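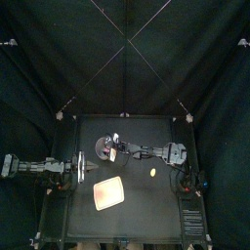
May, evening

I slept badly and woke up before 6, so I walked to work instead of taking the bus. It is 38 minutes if I don't stop for bread. I stopped for bread.

Today was my turn to take care of the table. Judite Matos gave me the job in my second week and I think she regrets it a little, because I am slow. I like to look at the black cloth from the side and see if it hangs straight. On the left it has soft folds that I cannot make flat, and after many tries I leave them. My mother had the same fight with her curtains in Farnano, and she ironed them while they were hanging.

Afonso Barreto wanted to talk about the budget. We have 700 for the whole spring and he has already spent 186 on things for the table from the shop Teixeira. I said that plates and cups are cheaper at the market. He said the market doesn't give a receipt. This is true, so I stopped arguing and drank my coffee.

Later I brought the things out. There is a tray that I like very much, pale cream on top with the side in orange-red, and it makes me think of summer lunches. I put it on the left. Behind it I put the gray cup, the one without a handle, with small speckles like a stone. I had a cup almost like this in my first apartment here and I broke it in the sink. I still feel sorry for it, more than for some bigger things I lost.

The small yellow-orange piece, the one bent like an arch, went far to the right, alone. I asked Judite if it was too far. She looked for a long time, with her head to one side, and said to leave it. Between the tray and this piece there is now a lot of dark blue-gray table, and I found it calm to look at. At home my table never has so much free place - it has letters, keys, the radio and the sewing I don't finish.
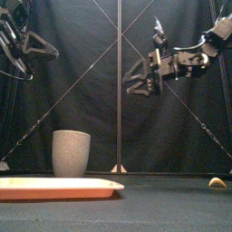
Night

Soup again, and the bread from this morning. I called my sister. She says the rain in Farnano has not stopped and the cellar smells bad. I told her about the cup and she asked if I am buying cups now. No, I said, only moving them.

Tomorrow I must ask Afonso for the receipt and wash my gray sweater. Also write to the landlord about the window.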